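Small plant-based brand wants into Canadian grocery stores: co-packer first or distributor first?
Posted in Food Business Help, 29 Aug 2019

stesura_kitchen wrote:

Hi everyone! I make a frozen chickpea and mushroom dumpling under the name Stesura, and after two years of farmers markets and small shops on the US side I'm finally ready to look north. I'm so excited about this. Every time we do a border-town food fair, half the people at the booth are Canadians asking where they can buy a bag at home, and I have to tell them they can't.

Where I'm stuck is the order of things. We make everything ourselves in a shared kitchen, 439 cases in our best month so far. One friend in the business tells me to find a Canadian co-packer and make the dumplings there, so they're fresh off the line and I don't have to truck frozen goods over the border. Another says no distributor will talk to me unless I already have stores lined up, and no co-packer will talk to me unless I have a distributor, so I'm chasing my own tail.

I've had one good call with a regional frozen distributor called Mogensen. They liked the samples (they asked for more of the spicy ones!) but wanted to know my case cost landed in their warehouse, and I didn't have an answer. I'd love to hear from anyone who has done this with a frozen vegan product. Do I need bilingual packaging from day one? Is it silly to ship from here for the first year? What did you wish you'd had in hand before that second call?

Thanks so much, this board has been a gift to me already.

coldchain_and_oats wrote:

Oh, congratulations! Dumplings are such a good category right now, and people who ask for you at a booth are worth more than any slide deck. Write down where they live, by the way. A buyer loves hearing that people in her own city are already asking.

I'd ship from the US for the first year. I did it with a frozen oat dessert called Climik, and I'm very glad I did. A co-packer will want a minimum run, and mine wanted 1,000 cases per flavor. At your size that's more than two of your best months in a single flavor, sitting in a freezer you pay rent on while the date on the bag creeps closer. Please don't do that to yourself before you know which flavor sells.

Yes, plan on English and French from the start. The label is also where most small brands lose time. You'll need the Canadian nutrition table, which isn't laid out like ours, metric net weight, and the ingredient list in both languages. Get a label person who does this for a living. I tried to do mine alone with a dictionary and a very patient cousin, and I reprinted the whole batch — sleeves, cases, everything. Also check your product name early. If you call something "cheesy" or "chicken style," ask how those words have to be handled up there before you print a single bag.

For the second call, have these ready:

Case cost delivered to their warehouse, in Canadian dollars, with freight and the customs broker's fee already inside it.
Shelf life from the day of production, and how much of it is left on arrival.
Case size, case weight and how many cases fit on a pallet.
A suggested shelf price that still works after the distributor and the store both take their share.
What you'll spend on demos and promotions. They will ask, and "we're flexible" is a bad answer. I know because I gave it.

Work the price backward from the shelf. Walk through a few stores, see what the other frozen dumplings cost, then take off the store's part, then the distributor's part, then freight. What's left has to cover making the thing! If it doesn't, change the bag size before you change the recipe.

And find a customs broker who handles food every week. Mine walked me through the importer rules over the phone and saved me from guessing who was supposed to hold the license. In my case the distributor was the importer of record, but don't assume that. Ask Mogensen straight out.

bulkbinfan wrote:

Just get the co-packer. Shipping frozen is a pain and the trucks are always late. Good luck, sounds yummy

tonent_foods wrote:

I'm going to land in the middle, because we did both and I learned a lot from each! We sell frozen pea-protein crumbles under the Tonent name. Year one we shipped, year two we moved to a co-packer, and the move went well mostly because we came in with real sales numbers in our hands.

Ask about a pilot run. Plenty of plants won't advertise one, but if they have a quiet stretch they may do a short run at a higher price per case. Ours agreed to 500 cases in February, when the line was slow, and we got to see how our mix behaved on their equipment. Dumplings will be touchier than crumbles, so be there in person for it. Bring your own wrappers if they let you, and cook some from the start, middle and end of the run.

Other things I'd put in writing: who owns the recipe, who pays for leftover packaging if you leave, and whether the line also runs meat, egg or dairy. That last one matters a lot for a vegan brand. Ask how they clean between runs and ask to read the procedure.

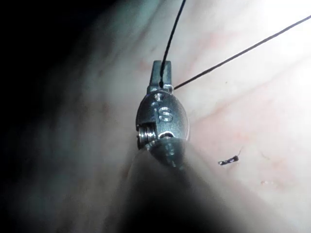
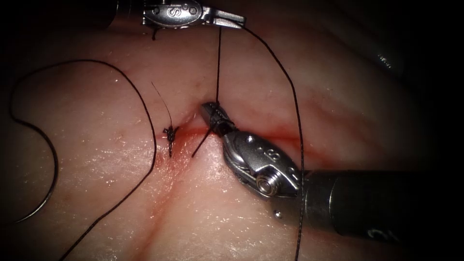
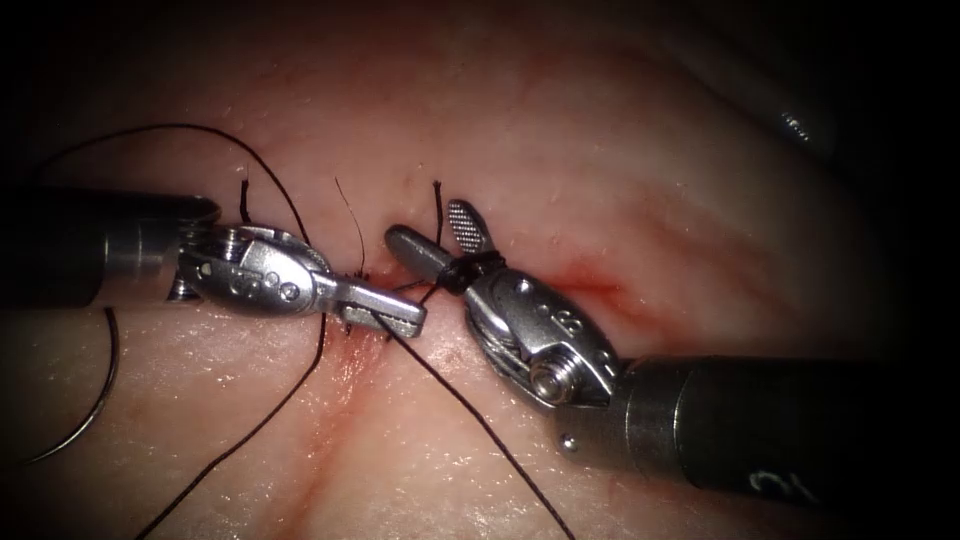 On the chicken-and-egg problem, go get ten or so independent stores yourself. Call them, send samples, be a cheerful pest. Natural food shops answered us far faster than the chains did, and a few placed an order before we had a distributor at all. We then took that list to the distributor and the talk was completely different, all about delivery days and opening orders.

I'd also send Mogensen a short note now, even before your numbers are done. Tell them what you're working on and the week they'll have it. Then send the spicy ones again.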